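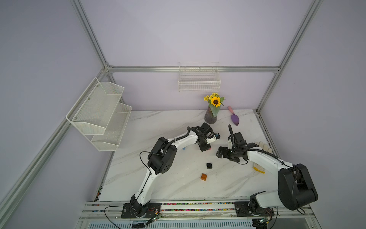 Both grippers over the blocks, with the sunflower vase behind.

July, evening

I worked on the planner again today, and I want to write it down before I forget the details. The problem is still the small gap between the two grippers. When both arms come to the middle of the table, the collision checker in Polgate becomes very nervous. It sees a danger where my eyes see enough space, and then the left arm waits for the right arm, and the right arm waits for the left one. I know this situation from my studies, but it is different to stand in front of it with a cold coffee.

In the morning I raised the planning time from 30 to 200 milliseconds. I expected a better path, but I received the same path, only later. So time was not the question. Angeliki looked at my log and asked which model of the cables I use. I had to say that I use a very fat one. I made it in spring, when I was afraid to break something, and I never made it thinner. She did not laugh, for which I am thankful.

After lunch I wrote the cable shapes new, 14 short capsules for each arm in place of one big cylinder. It took me until four o'clock. The wrist camera also needed its own shape, because before it was hidden inside the big one.

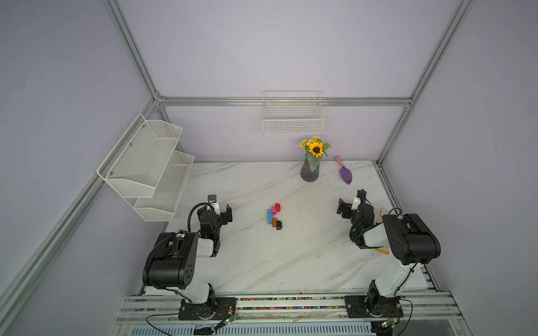 Green lights on both wrists, blocks together in the middle.

The vase stays in the planning map as a fixed obstacle, and the trowel too. For the vase I keep a simple box, although it has all those flat faces and the leaves go out over it. Perception gives me a different outline for the leaves at every restart. I wrote a ticket for this in Wogan and gave it low priority.

With the new shapes the planner found a path for both arms in simulation, 4 times one after another, and on the fifth it stopped again with the old message. I saved the seed. Tomorrow I will replay it slowly and look at which pair of shapes is touching. My suspicion is the elbow of the left arm, but I had this suspicion also last week and I was wrong.

I must also answer the mail from Ballon about the new driver.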